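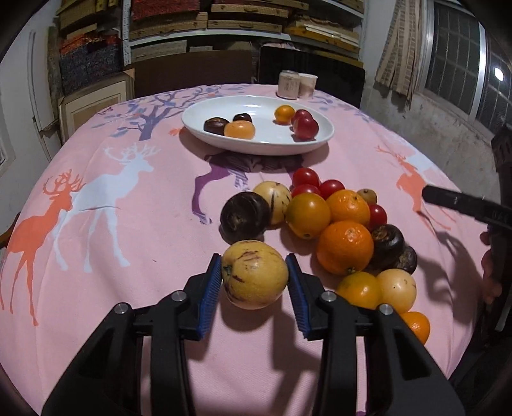

How ripe should a pepino melon be before you cut it?
Wait until the skin has turned from green to yellow and the fruit gives a little when you press it with your thumb. The purple stripes stay whatever you do, so go by the colour between them.

Jocelyn Umali has pepinos on the Didside stall until the end of November, sold singly at 80p each. They bruise easily, so carry them at the top of the bag. A firm one will soften on the table at room temperature. Once it is ripe, move it to the fridge and eat it within 7 days.

To prepare one, cut it in half lengthways, scoop out any seeds and peel it. The skin is safe to eat but can be tough. The taste is mild, between a melon and a cucumber, and some of you have told us it is too mild. Roald Sandberg squeezes half a mandarin over the slices and adds a pinch of salt. Inger Kárason cuts hers into chunks with cherry tomatoes and leaves the bowl for 10 minutes before serving.

If you put your fruit out on the table when you get home, it is a good time to sort it. Mandarins keep longer with a bit of space between them. Tomatoes are better out of the fridge until they are fully ripe. Anything soft or split should be eaten first. A wide, shallow plate is better than a deep bowl, where the fruit at the bottom gets squashed and forgotten.

Brown patches and scars on the skin are usually only on the surface. Cut the fruit open before you throw it away. If the flesh is sound, trim off the rough part and use the rest as normal.

Mixed bags are back as well, packed by Nestor Villanueva and Amado Yap. The contents change with each delivery, so please ask at the stall if there is something you can't eat. Orders for the next delivery close at noon the day before. Bring your own bag if you have one.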